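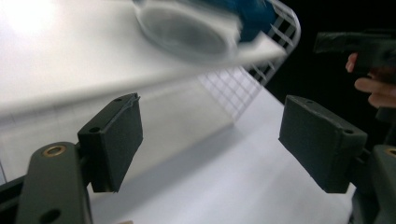 Getting ants out of the kitchen with bait

Every April it's the same in our house. I come down to put the kettle on and there's a thin black line running from the skirting board, up the side of the bread bin and off behind the toaster. I've been fighting this particular lot for 4 years now and I used to go at them with whatever spray was under the sink, which felt great for an hour and did nothing at all by the next morning. Baiting is slower and a lot more boring, but it's the one thing that has given me a clear summer.

These notes are for ordinary garden ants, the small black ones. If yours are tiny and yellowish and they turn up in winter near the boiler, stop reading and ring someone, as those can be pharaoh ants and disturbing them can split the colony up.

What you'll need

A liquid or gel bait (I buy Lelus, the sugary one, but any sweet ant bait will do)
A few shallow bait trays, or jam jar lids if you've no pets or children
Washing-up liquid and an old cloth
A torch
Decorator's caulk for later on

Step 1: Leave them alone for an evening

I know! It's horrible. But you want to see where they're going, and if you wipe them all up you've lost your map. I go down at half past nine with the torch and follow the line backwards from the food. Ours disappears under the back door frame. My neighbour Mariama had hers coming in through the hole where the washing machine waste pipe goes out, and she'd been putting powder by the window for weeks.

Put a bit of masking tape near the spot so you can find it again in daylight.

Step 2: Take away the other food

Bait has to be the best thing on offer. Honey jar wiped and lidded, cat bowl lifted overnight, crumbs out of the toaster tray, bin emptied. Wipe the worktops with warm water and washing-up liquid but don't scrub the trail itself yet. And please don't spray anything, bleach included, anywhere near where the bait is going. A strong smell can put them off, and a dead ant carries nothing home.

Step 3: Put the bait down

Read the label first, all of it, even the tiny print on the fold-out bit. Then set a tray right beside the trail, close to where they come in but never on top of a surface you prepare food on. I use 6 trays for the whole ground floor, with two of those outside by the step, tucked under an upturned flowerpot so the rain can't get in.

If you've got toddlers or a dog, use the closed stations that you can't prise open. They cost a bit more. Hurer do a decent screw-down one that Szu-yu Siu at our allotment swears by, and her spaniel eats everything.

Step 4: Sit on your hands

The first day looks awful. You'll have more ants than you started with, all crowded round the tray like it's a happy hour, and you'll want to squash the lot. Don't! They need to walk back to the nest with it. Top the tray up if they empty it, and swap it if it dries out or gets dusty.

In my kitchen the numbers usually start dropping on the third or fourth day. If they're ignoring it completely after two days, try a different type. Ants go off sugar at times and want something greasy or protein-based, so a bait with another base is worth a go before you give up.

Step 5: Clean up and block the gap

Once you've had a full week without seeing any, pick up the indoor trays and get rid of them the way the label says (not down the sink). Now you can scrub the trail properly, skirting board and all. Let everything dry, then run caulk along the gap. I did ours in two goes as I'd been far too mean with it the first time.

Leave the outdoor trays a fortnight longer if the label allows.

A few things people have asked me

Does talcum powder work? It'll put them off crossing for a bit, then they go round.

Boiling water on the nest? I've tried it. It killed a patch of thyme and the ants moved to the other side of the path.

Can I use bait and powder together? Outside, well apart, yes. Indoors I stick to bait.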